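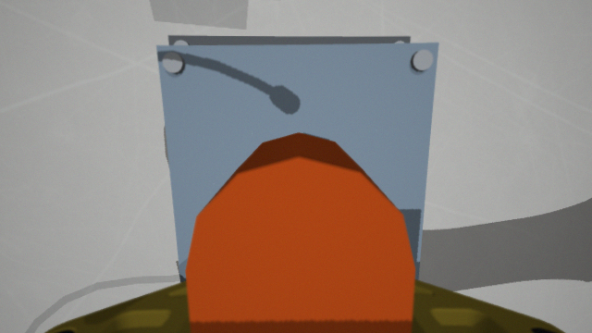
Orange on pale gray.

GUKVILLE TENANTS' NEWSLETTER, March 2024

Laundry room update (long one, sorry)

OK so the laundry vote is in and a lot of you have been asking at the mailboxes, so putting it all in one place. 73 households sent the form back. That's a good turnout for us, last time we asked anything it was the parking stripes and I got maybe a shoebox lid's worth of paper.

Result: we are going with Drirley. Card machines, same price wash and dry, no app needed. Korton was the other bid and people liked the bigger dryers but they wanted a five year contract and a deposit, and they would not budge on either one. Soo-ah Lim called them twice. She also got Drirley to throw in a folding table, so thank her when you see her.

Old machines go out first. The laundry room will be closed for two days while that happens, dates will be on the door as soon as I have them. Please, please do not leave a load in overnight before the close. In January we had a bag of wet towels sit in washer 3 through the whole pipe repair and the smell was in the stairwell till Valentine's.

Cards. One card per apartment to start, free. Extra or lost cards are on you, price to come. You load them at the box by the door, cash or debit. If you have quarters saved up in a jar the bank on Giraldo will take them rolled, they will not take them loose, I tried.

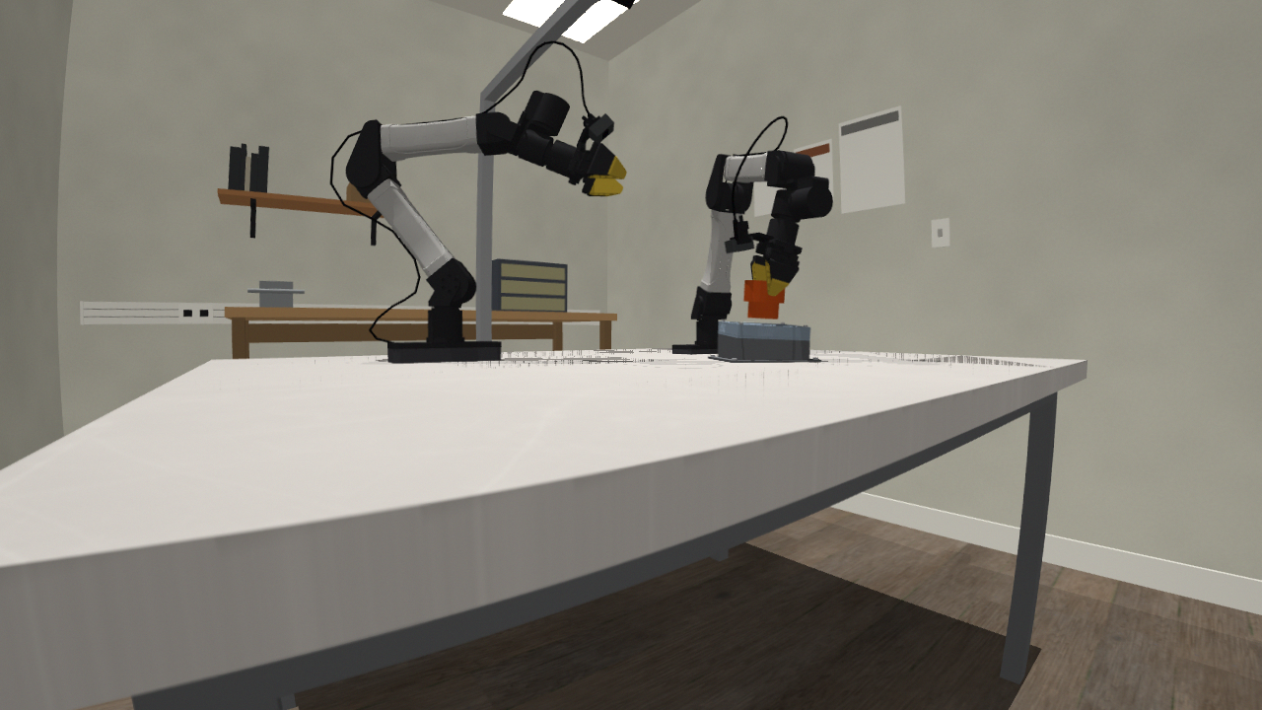 Hours stay the same for now, 7 to 10. Several forms asked for later hours. Second floor east forms asked for earlier ones, and they sleep right over the dryers so I get it. We'll try the new machines first and see how loud they are then ask again.

Money part. The building's share of the hookup work is $1,373 and it comes out of the repair fund, not your rent. The old coin machines brought in $864 last year after the service calls, and most of the calls were for the same drum. Under the new deal Drirley pays for service. We also get a $400 credit when the old dryers are hauled, which I would like to put toward a real light in there and a shelf for detergent. Other ideas, write them down and slide them under my door (1B). Not the super's door, he just brings them to me.

While I have you, some laundry manners, all of these came off the forms:

Set a timer. Ten minutes past done is fine, an hour isn't.

If you have to move someone's clothes put them on top of the machine, not the floor.

Lint. Every load. Both screens.

No dye in the washers. Somebody's whites came out pink and they know who they are and so do I.

Pet beds get shaken out outside first. The drain can't take it.

Dryer sheets go in the trash, I am finding them in the hall

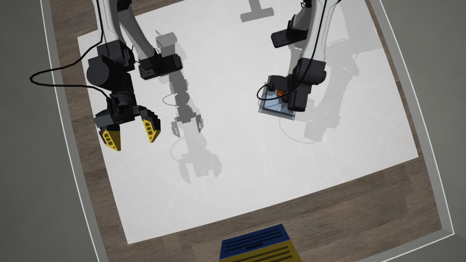
Noman Bukhari in 3D is offering to show anybody how the card box works the first week, evenings, just knock. He can do it in Urdu too. He also has the lost sock basket now that the hook came off the wall, and there is a very nice child's mitten in it, green, if anyone's missing that.

One form asked about a sink for hand washing. Looked into it. The pipe is on the wrong side of the room and the plumber's number made me sit down, so not this year. One form asked for a chair. Yes to the chair! If you have one you're not using, sturdy, no cushion, bring it by 1B and I'll put it down there when the new machines are in.

Two forms had no apartment number and a question about refunds for money lost in the old machines. I can't pay you back if I don't know who you are. Come see me, or leave a note with your unit, how much and wich machine. Cut off for that is the day the old ones leave, after that the coin boxes are gone and I have nothing to check against.

Still need someone with a van for the old cabinet. It's heavier then it looks. Two people minimum, I'll buy lunch.

Next issue: bike room keys.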